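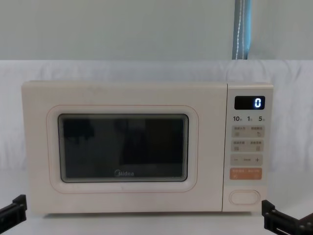

Midea countertop microwave, cream white

Four stars. Bought for the studio, replaces a hotplate. Soup and rice, mostly. Popcorn came out fine on the second try, first bag burnt. Beep is LOUD — woke Naomi through the wall. Havent found how to mute it.

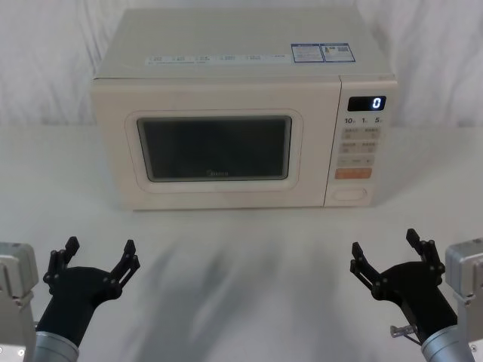
Delivery from Mostero was slow, two emails before anyone answered. Manual is tiny print, lost mine allready. Defrost so-so, mince goes gray at the edges. Would still buy again for the price.

Teresa Breathnach, Aug 19, 2025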